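README. Skustadora: normas de trabajo para la manipulación bimanual en mesa

Versión del documento: revisión de julio. Sustituye a las notas sueltas que estaban en la carpeta de Gunness.

Contenido del repositorio

Skustadora reúne 200 episodios de una tarea de mesa con un robot humanoide de dos brazos: coger un paquete blando y llevarlo a un plato. Cada episodio incluye vídeo de la cabeza, vídeo de las muñecas, posiciones articulares y una hoja de anotación. De los 200 episodios, 177 pasaron la revisión y están en la carpeta validos. El resto se conserva en la carpeta apartados, con el motivo escrito en cada hoja.

Este README recoge sobre todo las reglas con las que se grabó y se anotó. Quien quiera ampliar el conjunto debe seguirlas tal como están o abrir una rama con otro nombre.
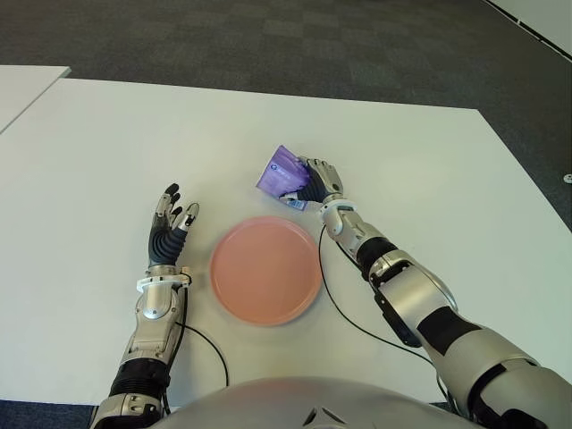 Évan Rey

1. Ámbito

Las reglas se aplican a las sesiones de Drunderness y a cualquier sesión nueva que se quiera incorporar al conjunto. No sustituyen a la evaluación de riesgos del centro ni al manual del fabricante del robot. Si hay contradicción, manda la evaluación de riesgos.

2. Preparación de la mesa

2.1. Sobre la mesa solo están los objetos de la tarea. Herramientas, móviles, vasos y hojas de papel se retiran antes de habilitar los motores.

2.2. El plato se coloca entre las dos manos, al alcance de ambas, y vacío al empezar.

2.3. Los cables de las muñecas pueden apoyarse en el tablero, pero no deben pasar por encima del plato ni por debajo del paquete. Se comprueba con los brazos en la posición inicial y otra vez con el brazo derecho extendido.

2.4. Los paquetes con desgarros o con la etiqueta despegada se cambian. No se reparan con cinta, que altera el agarre y también el aspecto en vídeo.

2.5. No se mueve la mesa entre episodios de una misma sesión. Si se mueve por accidente, se cierra la sesión y se abre otra.

3. Personas y distancias

3.1. Cada sesión tiene un operador y un observador. El observador lleva la parada de emergencia en la mano y no anota durante el movimiento.

3.2. Con los motores habilitados nadie mete las manos en el área de la mesa. Para recolocar un objeto se deshabilitan los motores, se dice en voz alta y se espera a que el observador lo confirme.

3.3. Las visitas se quedan detrás del observador. Si alguien quiere acercarse a ver una mano, se hace con el robot parado.

3.4. La parada de emergencia se prueba al principio de cada sesión y después de cada pausa de más de 30 minutos. La prueba se apunta en la hoja aunque salga bien.

4. Manos y agarre

4.1. Antes del primer episodio se abren y cierran las dos manos en el aire, lejos del tablero. Se miran las puntas de los dedos y la cubierta de la palma: cortes, pliegues que rocen con una articulación, restos de adhesivo.

4.2. El límite de fuerza se fija por tipo de objeto y se guarda con la sesión. No se sube a mitad de un episodio para salvar un agarre flojo.

4.3. Los paquetes se cogen por arriba, con los dedos curvados sobre el borde. Un agarre distinto es válido si termina bien, pero se marca como agarre_alternativo.

4.4. La mano que no trabaja se queda abierta y quieta. Si toca el plato, el episodio se aparta.

4.5. Después de 60 episodios seguidos se para y se repite la inspección del punto 4.1.
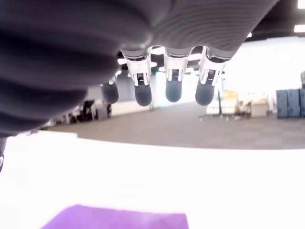
¿Hay que repetir la inspección de las manos si solo se ha cambiado de operador?

Basta con probar la parada de emergencia y anotar el relevo. La inspección completa se repite cuando se cambia una pieza, cuando ha habido un golpe o cuando se llega al límite de episodios seguidos.

5. Anotación

5.1. Cada hoja lleva: identificador de sesión, operador, observador, tipo de objeto, mano activa, resultado y comentarios. El campo de comentarios puede ir vacío. Los demás, no.

5.2. Valores admitidos para resultado: completo, caída, parada, descartado. Si hubo una parada de emergencia, el valor es parada aunque el objeto acabara en el plato.

5.3. El inicio del agarre es el primer fotograma en el que un dedo toca el paquete. El final es el primero en el que ya no lo toca ninguno. Los paquetes translúcidos dan problemas con los reflejos; en caso de duda se usa la vista de muñeca y se marca revisar.

5.4. La persona que operó no anota sus propios episodios. En las primeras sesiones esto no se cumplió, y esas hojas las rehízo Agathe Guillot.

6. Luz y cámaras

6.1. Se trabaja con la luz del techo encendida y sin focos adicionales. La exposición queda fija para toda la sesión.

6.2. El tablero blanco se quema con facilidad en las cámaras de muñeca. Se acepta si el objeto y las puntas de los dedos se distinguen. No se corrige después con filtros.

6.3. No se graba si hay personas reconocibles al fondo sin consentimiento firmado. Los episodios afectados se borran, no pasan a apartados.

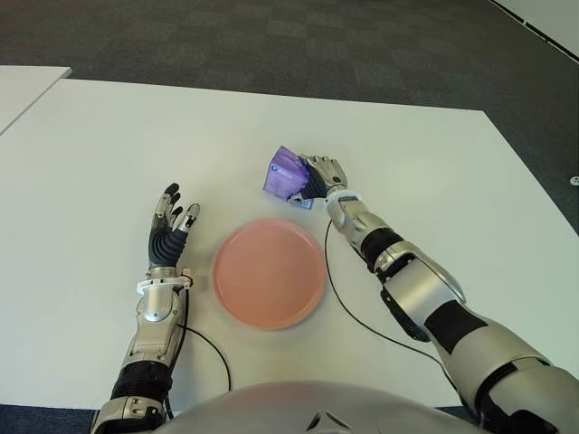
Paquete sujeto con la mano derecha; mano izquierda abierta junto al plato.

7. Incidencias

Cualquier contacto no previsto con la mesa, con un cable o con una persona se registra el mismo día. Se guarda el episodio completo y no se sigue grabando hasta que operador y observador estén de acuerdo en la causa. Si no lo están, decide el responsable de la sala.

8. Limitaciones conocidas

Una sola mesa y una sola disposición general. La mano derecha es la activa en casi todos los episodios, así que el conjunto no sirve para comparar las dos manos. Los límites de fuerza se ajustaron para paquetes blandos y no deben copiarse para objetos rígidos. El formato de las hojas es compatible con el lector de Montoya a partir de la revisión de julio; con las anteriores hay que renombrar el campo mano a mano_activa.

9. Cambios y contacto

Las propuestas se envían como incidencia en el repositorio, con el número de la regla en el título. Mantiene el documento Évan Rey; para las hojas de anotación, Agathe Guillot.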